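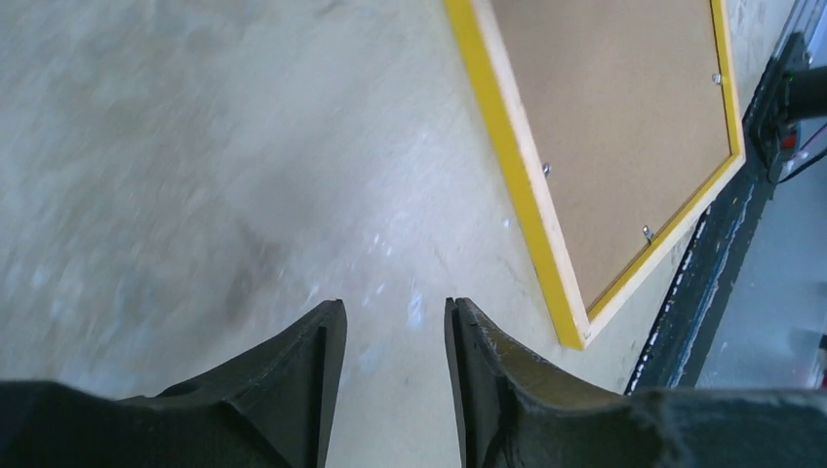 **Skeder Group · Bimanual Manipulation · Gallery**

Updated 5/17/24

Fletimier is a method for weighting camera views in a two-arm policy. Each view gets its own encoder, and a small gating network assigns a weight to every view at every control step. The weights are learned from the imitation loss alone, with no labels for blur or occlusion. This page covers the cork board task. Code and configuration files are in the Curnus repository under `tasks/board`.

**Wrist view.** The open gripper fingers fill much of the lower image, with the corner of the framed cork board beyond them. Blur is uneven in views like this one: the surface at upper left is streaked while the board stays fairly sharp. We therefore gate on an 8 x 8 grid of patches. A single weight per image discarded usable board edges along with the blurred regions.

The training set has 948 episodes, with 96 more held out for evaluation. We trained for 4000 steps at a fixed learning rate and saved a checkpoint every 1000. Held-out action error was lowest at the third checkpoint, and the last was slightly worse, so all results listed here use the third. 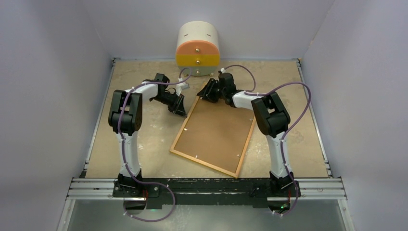 **Fixed view.** The gate learned to favor the fixed camera during approach and the wrist cameras near contact. We had expected a sharp switch, but the weights cross over gradually. With both grippers angled down toward the middle of the table and the board lying at an angle between them, the fixed view gives the board's orientation directly, which a wrist view showing one corner can't do reliably. Removing the fixed camera at test time raised orientation error more than position error.

**Known limits**

- The gate has no memory. Weights can flicker between steps when two views score close together.
- Camera poses were not varied in training. After the April recalibration we had to retrain the gate, but not the encoders.
- The Esposito baseline uses one shared encoder, so its parameter count does not match ours.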